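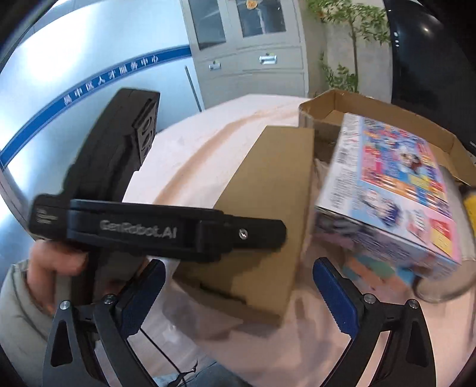 **Posting a parcel with mixed contents, one box or several?**

I need to send some things to my sister in Foltholm before she moves in September. It's mostly packets of dry food, a couple of board games and a rolled poster in a long box. The lot comes to 4 kg on the kitchen scales. Gostumar will take it as one parcel if it all goes in a single carton, but the poster box is longer than any carton I have. Is it cheaper to find a bigger carton or to send two parcels? Also, do I have to list every item on the form, or can I just write "gifts"?

Posted by clovis25, 2022-05-12

---

**saber_post**

Two parcels, in most cases. Carriers look at size as well as weight, and a carton long enough for a poster will be mostly air. You pay for the air. Measure the long box first. Gostumar's limit on the standard rate at my branch is 100 cm on the longest side, and anything over that goes on the bulky rate whatever it weighs.

For the other carton:

- Games flat at the bottom, food packets on top.
- Fill the gaps with newspaper so nothing slides when you tilt it.
- Tape the bottom seam twice, and once across each end.

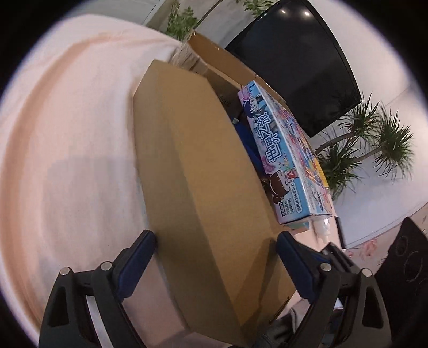
Put the address on the long box itself as well as on the label. Labels come off plain cardboard more easily than you'd think, especially if it has been kept in a cold shed. I write it in marker on two sides.

Don't write "gifts" on the form. They will send it back to you. "Board games, 2" and "dry food" is enough detail.

---

**foltholm_resident**

I had one returned for writing "gifts". Cost me another 495 to send it again and they wouldn't refund the first one. Check the food rules too, they change them.

---

**marrowfat**

Take the poster out and fold it? Then it all goes in one. Depends if she minds creases I suppose.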